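4.3 Recording a cloth task by hand

Use this procedure when you teach the Roltbridge arm to pick up and fold towels, pillowcases and similar items.

1. Charge the hand-held gripper and pair it with the Gustov recorder.
2. Lay the towel on the bed or table with one edge free.
3. Press Record and wait for the long tone.
4. Bring the fingers to the edge of the towel and squeeze the trigger slowly until the pads close.
5. Lift, hold for four seconds, then carry on with the fold.
6. Release the cloth, back the gripper away and press Stop.

Note: Grip the edge of the cloth between the pads – a pinch further in tends to bunch the fabric and the arm will copy it.

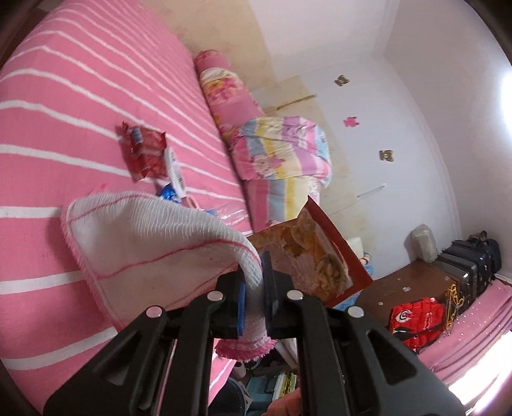
How many recordings does one task need?
Record 32 good ones before you start training. Add more if you change to a thicker cloth.

Caution: Keep your free hand away from the fingers while the trigger is held.

7. Open the session list and delete any recording in which the cloth slipped.
8. Send the rest to the arm from the Transfer menu. A session of over 700 MB must be split first.

If the recorder shows error 607, pair the gripper again and repeat from step 3.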